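I have been putting off the kitchen for two years, and in March I finally ran out of excuses. The landlord said yes to paint (in writing, I made him), my sister said she'd lend me her good rollers, and I had a free fortnight with nothing in it except a dentist.

So then came the colour. I went into Drudimia for a tin of white and came out with 30 little cards and a headache. The woman on the paint desk, Zamfira Matei according to her badge, asked me what the room was for, and I said well, cooking, and she said no, what's it FOR. I've been thinking about that ever since. Mostly it's for standing about in while the kettle boils, and for phoning my mum.

I'd been dead set on something dark. My friend Lakmal painted his hallway nearly black last winter and it's gorgeous, you feel as though you're walking into a very expensive cinema. But a hallway is somewhere you pass through, and I wasn't sure I could eat toast in the dark every morning. I asked Ward at work and he said dark walls are fine as long as you've got one thing in the room that's properly bright. He's got an orange door. I've seen the orange door. It's a lot! 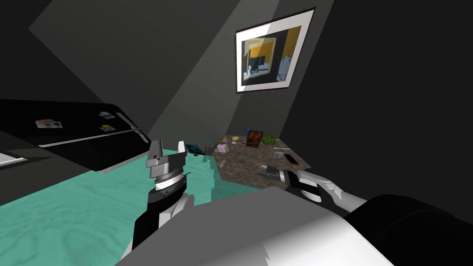
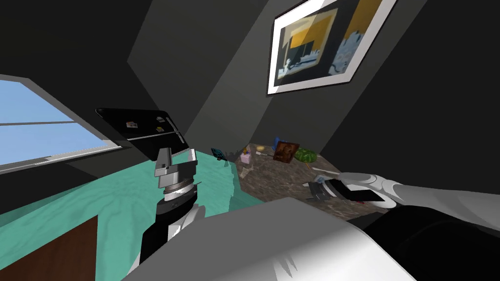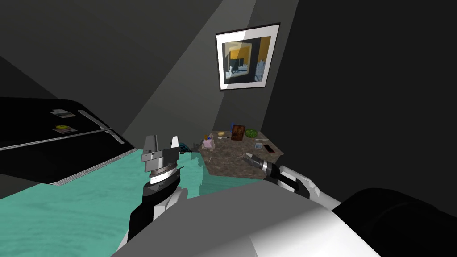 Dark grey walls, and that teal floor in the first and third ones!

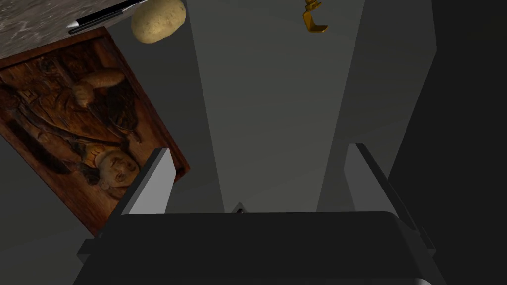
My mum's view, which I got at length over the phone, is that every kitchen should be yellow. Ours was yellow when I was little, a sort of custardy yellow that went brown over the cooker, and she still talks about it as if it were a holiday we'd had. I did buy a tester of something close. I painted a patch by the back door, went to bed pleased with myself, and came down at six in the morning to what looked like a large plaster. Sorry, Mum.

Next I tried a green (hospital), then a different green (the same hospital but with better funding), and then a blue that was perfect for some 60 minutes until it dried. The testers are how they get you, by the way. I'd spent nearly as much on tiny pots as a big tin would have cost, and the wall looked like a map of somewhere with a lot of border disputes.

Rosaire came round for tea in the middle of all this and stood looking at the patches for ages. Then she pointed at a bit I hadn't painted at all, the old plaster pink where the shelf used to be — and asked which one that was. I took a flake of it back to Drudimia in a sandwich bag and Zamfira matched it while I waited.

First coat's on. I've got pink in my hair and on the cat's tail, and the second coat is waiting until I've been to the dentist.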